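O trem das oito para Nolstead

Evanthia Koutsoukos ganhou a viagem num sorteio da padaria e passou a semana inteira sem dormir direito. Nunca tinha visto neve!
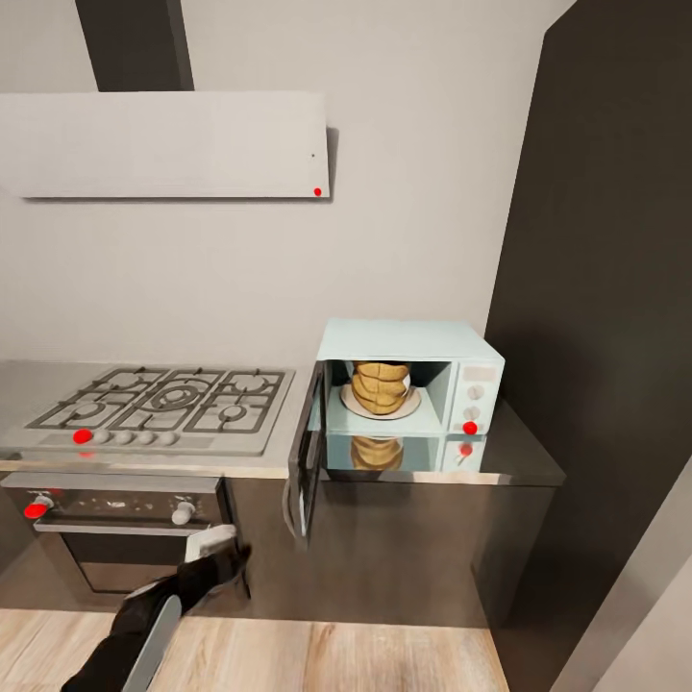 Na estação de Kolar comprou um chá, um mapa e um gorro verde tão feio que se apaixonou na hora. O trem saiu às 8 em ponto, e ela colou o nariz na janela feito criança (o senhor do banco da frente achou graça e fez igual). Vieram os pinheiros, depois o rio, depois a ponte de Sirkum, altíssima, com o vagão inteiro soltando um "ah!" ao mesmo tempo.

— A senhora vai visitar alguém? — perguntou o homem.

— Vou visitar a neve!

Ele riu tanto que derrubou o jornal. Contou que subia a serra fazia uns 40 anos e que a primeira nevada dele tinha sido ali mesmo, numa curva depois do túnel.

Entraram no túnel. Evanthia prendeu a respiração, apertou o gorro na cabeça e contou até 30, até 31, até 32... E então a luz, e tudo branco, branco até onde dava para olhar!

— É ela? — gritou.

— É ela — disse o homem, já abrindo a janela.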